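Teaching Two Arms to Handle Cloth

Folding a towel asks little of a person and a great deal of a machine. A cup keeps its shape when it is lifted. Cloth does not, and a robot that has planned its next motion may find that the fabric has moved into a form it has never met before.

Researchers at the Stindimton laboratory have spent the past year on this problem. Their method, named Moroz, is described in a report released on 6/29/21. It sets aside the usual attempt to compute the full shape of the fabric. The system instead learns from small cameras mounted at the grippers, and it makes a fresh decision each time the view changes.

"The wrist view is narrow, and the cloth often fills most of it," said Roksolana Kobzar, who directs the project. "We wished to learn how much could be done with that view alone."

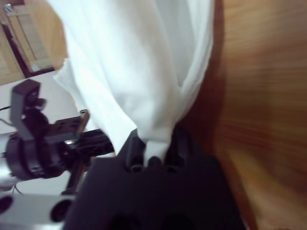
White fabric held between the fingers of one gripper, with a second robot arm at left.

The training set consists of 3,000 recorded attempts, each guided by a human operator. Operators were instructed to include poor grasps and to recover from them, so that the system would learn to correct its own errors. Kaan Türkmen, who designed the learning procedure, considers these recoveries the most valuable part of the collection. When they were removed, performance fell sharply.

In the final evaluation, the two arms were given 200 trials with fabrics that had not appeared in training. The system reached an acceptable fold in 92 percent of them. Most failures involved thin material, which tends to slip or to bring a second layer along with the first.

The report notes that each fold takes 40 seconds, too slow for commercial laundry work. A second study, to be carried out with partners at Ullach, will address speed and will add garments with sleeves.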